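Tresel Opens Heat Safety Training to Small Employers

2025-01-25

Tresel, a workplace safety training firm, will offer its heat illness course to employers with 32 or fewer workers starting this spring. The course was previously sold only to larger companies. 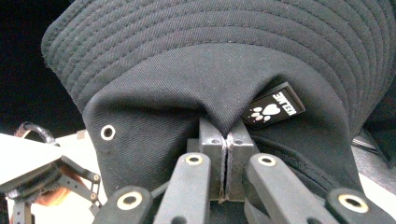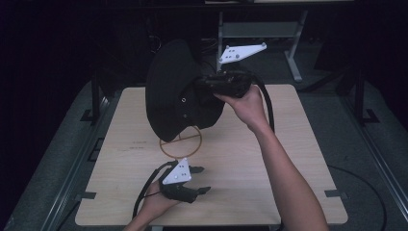
The course runs 3 hours and can be held at the job site. It covers early signs of heat illness, water and rest breaks, shade, and how to bring new hires up to a full workload in hot weather. Supervisors get a separate section on keeping records and on when to call for medical help.

Tresel developed the small-employer version with Pello, a roofing contractor, and Shakya, a commercial laundry. The two companies sent 140 workers through a trial of the course last July. Changes made after the trial include shorter talks, more practice in pairs, and a one-page checklist for crew leads.

Classes are limited to 8 people. Employers with more workers can book back-to-back classes on the same day. Printed materials come in English and Spanish.

Booking is handled by Femus, which also schedules Tresel's ladder and forklift courses. Employers should have a site address and a list of job titles ready when they book.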